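**Repair evening moves to the Winbridge hall**

Dear neighbours, from the end of winter our repair evening will not be in the school any more. The school needs its rooms for the choir, and we have found a good place in the Winbridge hall, second door on the left after the bicycle racks. The door is heavy, please push it strongly.

Svenja Imhof will again look at lamps and radios, and Fletcher Stubbs takes everything with a zip or a button. For bicycles we still search a person. Noeline Lowther has kindly offered her tools, but her knee does not allow her to kneel so long – so if you can mend a puncture, please write to us.

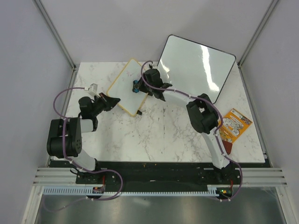 Do I have to book a time before I come?

For small things you can simply come and wait your turn. For sewing machines and coffee machines please send a message to Svenja two days earlier, with the name of the maker and what is wrong. Last July three people brought big coffee machines on the same evening, and the last of them went home very late.

The hall costs 40 pounds for one evening. We pay this from the donation tin, and at the moment there is enough in it until summer. A repair stays free, as before. New parts you pay yourself, and Fletcher keeps the receipts in the blue folder.

Two more things. Someone left a grey umbrella and a child's glove at the last meeting, they are now with Carleen Mahuika. And we cannot take microwaves, also not "only to have a quick look".

The kettle comes with us to the new hall. Please bring your own cup.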